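Parcel 351

The form for the parcel to Zullstead had nine lines and a box for the total weight. The limit was 2,194 grams. Anything over that went by the second tariff, which cost more and took until March.

She weighed the empty carton first and wrote the figure in the margin. Then she cleared the table down to the lace cloth and set the carton in the center, flaps open. The kitchen scale went on the chair. Tape, marker and form went on the windowsill, in the order they would be used.

The procedure was her father's. He had shipped instruments from the depot at Vavness for 22 years and had opinions about voids. A void was any space in a carton large enough to admit two fingers. Voids let the load shift, and a shifting load arrived as a different load. He had put this in writing once, on the back of a Clalonness Freight calendar, and the calendar had outlasted both the depot and him.

Her brother had not asked for instruments. He had asked for snacks. His list had come in one message, without greeting, and it gave the items by color: the red spicy ones, the green sausage, the ones in the yellow wrapper. He had lived in Zullstead for two winters and reported that the shops there sold bread, fish and batteries. 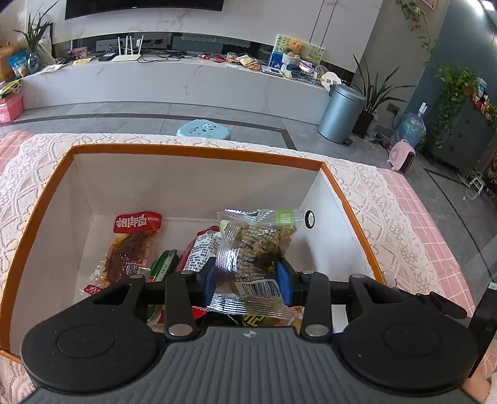 Tall bags went on edge against the wall of the carton. Sticks went beside them. Small packets went in last, laid flat or pushed down wherever a void remained. She tested each gap with two fingers, as specified.

At the first weighing the carton was under the limit by 741 grams. She checked the list again. Everything on it was in. She weighed it a second time with the scale on the floor, where the tile was level, and got the same number.

The form did not require the allowance to be used. She stood for a while with the tape in her hand. Then she took the calendar down from its nail, folded it once along the old crease and slid it in against the side wall, writing outward.

That left a void on the left. She filled it with a pair of wool socks, weighed the carton again, and entered the total in the box. Under "Contents" she wrote: food, socks, printed matter. Under "Value" she wrote the price of the food.

The carrier, Farah, collected at noon. The receipt was dated July 2, 2020.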